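Fixture and transfer records for the Trasano regional football leagues, men's and women's, kept as plain CSV files. The set covers matches, squads, loans and permanent moves for 21 clubs. It is maintained by Macarena Maldonado, with loan data checked by Natanael Meireles.

## Contents

- `matches.csv`: one row per match, with kick-off time, venue, score at half-time and full-time, and attendance where the club gave one
- `players.csv`: name, position, year of birth, shirt number
- `moves.csv`: loans, recalls, releases and permanent transfers
- `clubs.csv`: club names, former names, home ground
- `notes/`: corrections and open queries, one text file per club

There are more than 600 rows in `moves.csv`. Each one has a source field, which is usually a club statement or a match programme.

## How loans are recorded

A loan is entered as two rows, one for the start and one for the end. If a player is recalled early, the second row has `recall` in the `type` column. If the loan turns into a permanent move, the end row is marked `converted` and a new row is added with `permanent`.

Players released before the end of a contract are marked `mutual` only when the club used those words. Otherwise the entry is `released`.

Trainees do not appear in `players.csv` until they have been named in a senior squad. An unused substitute counts as named. 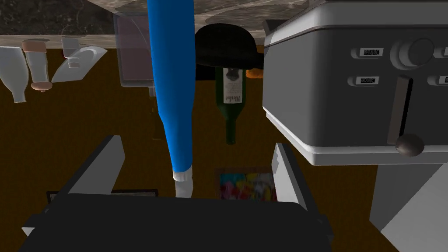 *Rolling pin and wine bottle, simulated.*

## Known problems

Tonosico and Acheampong shared a ground for part of last season. Some home matches were listed under the wrong club and the venue column may still be wrong for a few cup ties. See `notes/tonosico.txt`.

Stureo changed its name when it was promoted. The old name is kept in `clubs.csv` as an alias, but older rows in `moves.csv` still use it. Join on `club_id`, never on the name.

Attendance is missing for most Wednesday matches. An empty cell means we have no figure. A zero means the match was played behind closed doors.

Two players at Acheampong have the same name and the same year of birth. They have separate IDs, but goals scored before the winter break could belong to either of them.

## Updates

Files are updated once a week during the season and again in June, when the retained lists come out. Squad limits are set at 30 players per club, so a longer list normally means that somebody's departure has not been entered yet.

Send corrections as a pull request with a source. Please change one club at a time, and leave the row order alone.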